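Equipment Review: Holmgren Height-Adjustable Work Table
Prepared by Leen Semaan, Furniture and Fittings, Skarnbridge Technical Institute
Thursday, December 31, 2020

The Institute has used Holmgren work tables in its teaching and project rooms since August. The following review is intended for departments that expect to order furniture in the coming year. It covers delivery, assembly, daily use, cleaning and cost. The model reviewed is the large rectangular table with the dark top and the hand crank. The electric version was not ordered and is not discussed.

Delivery and assembly

The tables arrived in two cartons each, with the top packed separately from the legs and crossbars. All cartons were in good condition apart from one torn corner, and the supplier replaced the scratched crossbar inside it within a week. Departments should note that the top requires two people to lift and does not fit in the small elevator at the north entrance.

Assembly took 45 minutes for the first table and less for those that followed. The printed instructions are clear up to step 19, where the drawing shows the crank on the left and the text places it on the right. The text is correct. The bolts supplied are of good quality, but the wrench is too short to give a firm hold, and staff soon set it aside in favor of their own tools.

Stability

A work table is of little use if it moves when leaned upon. At its lowest setting the Holmgren is very steady. At mid-height it remains good. Near the top of its range there is a slight sway from side to side, noticeable when writing by hand. The maker states a load limit of 300 pounds with the weight spread evenly, and we have had no reason to approach it. The leveling feet are worth the few minutes they take to set, particularly in the older rooms, where the floors slope toward the drains.

The surface

Opinion on the dark top has been favorable. It does not throw back glare from the ceiling lights, a common complaint about the pale Presolov tables it replaced, and light-colored papers and boards are easy to pick out against it. It does show dust, and chalk in particular. A damp cloth removes most marks. Dried glue came away with a plastic scraper and left no trace, although a metal ruler dragged across one top has left a thin line that cannot be polished out.
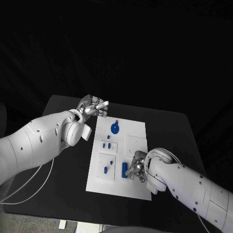
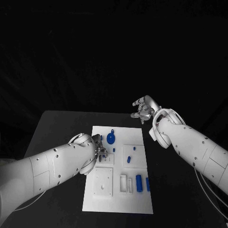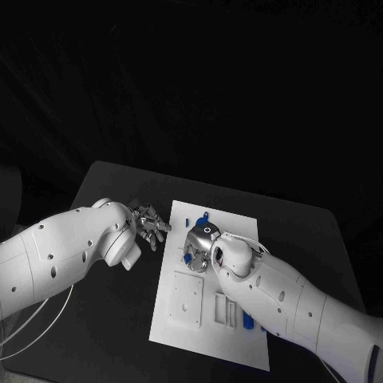

Dark gray tabletop with a white rectangular work surface laid on it, black curtain behind.

Edges and corners

The edges are square and finished with a narrow band. On one table the band had begun to lift near a corner by the end of the first term. It was pressed back with contact glue and has held. We would have preferred rounded corners in rooms with narrow aisles, and the maker offers these only on the smaller sizes.

Height adjustment

The crank turns smoothly and folds away beneath the top. Moving from sitting to standing height is slow, and most users chose one setting and kept it. For rooms shared by several classes in a day, the electric version may be the better choice. For a room with a settled layout, the crank is adequate and there is no cord to manage.

Comparison with other tables

The Ziruron bench, tested in the same rooms, is heavier and does not sway at any height. It is also noticeably harder to move and has a rough underside that catches on clothing. The Presolov tables cost less but have a fixed height, and their tops stained within the first year.

Cost and recommendation

The full order, including delivery and spare feet, came to some $3,000. The price is fair for the quality received — though the crossbar covers, sold separately, should have been included. The Holmgren table is recommended for project rooms and general teaching rooms. It is not recommended for the metal shop, where the Ziruron bench remains the standard choice. Orders should specify the long leveling feet, as the short ones are sent by default.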